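How Limestone Turns Into Marble

Marble starts out as limestone. Most limestone is made of tiny shells and bits of coral that settled on the floor of a warm, shallow sea. Over a very long time the layers pile up, press together, and harden into rock. The main mineral in this rock is calcite.

Sometimes the limestone gets buried deep in the Earth's crust. It is hot down there, and the weight of the rock overhead is huge. The calcite does not melt. Its grains slowly change shape and grow into each other, like puzzle pieces that lock together. The new rock is marble. A rock that has been changed by heat and pressure is called a metamorphic rock.

Pure marble is white. Other colors come from small amounts of other materials. Carbon and clay can make it gray or black. Iron can make it pink, yellow, or brown.

Many pieces of marble have lines running through them. These are called veins. Some begin as cracks. Hot water moves through the crack and leaves minerals behind, a little at a time, until the gap is full -- often in a paler color than the rock on each side.

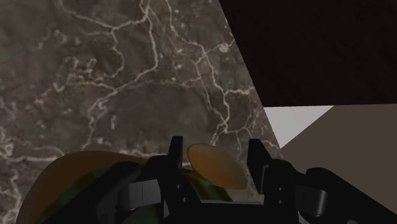

Kosmas asked whether a vein is a weak spot, so that the stone would always break there. Sometimes it is. If the minerals filled the crack completely, the vein can be nearly as strong as the rock next to it. If small gaps are left, the stone may split along the line.

Marble is fairly soft for a rock. On the Mohs scale, which runs from 1 (talc) to 10 (diamond), calcite is a 3. A steel nail will scratch it. Acid harms it too. Lemon juice or vinegar reacts with calcite, makes bubbles of carbon dioxide gas, and leaves a dull mark on a polished surface.

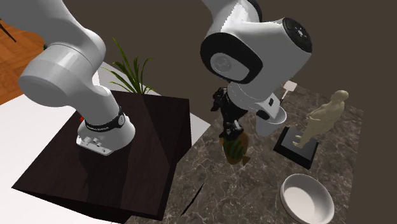

Fish-shaped object with a robot arm, computer image.

Words to know
Calcite: the main mineral in limestone and marble.
Metamorphic: changed by heat, pressure, or both.
Vein: a band of mineral running through a rock.

Text: Thanasis Fragkou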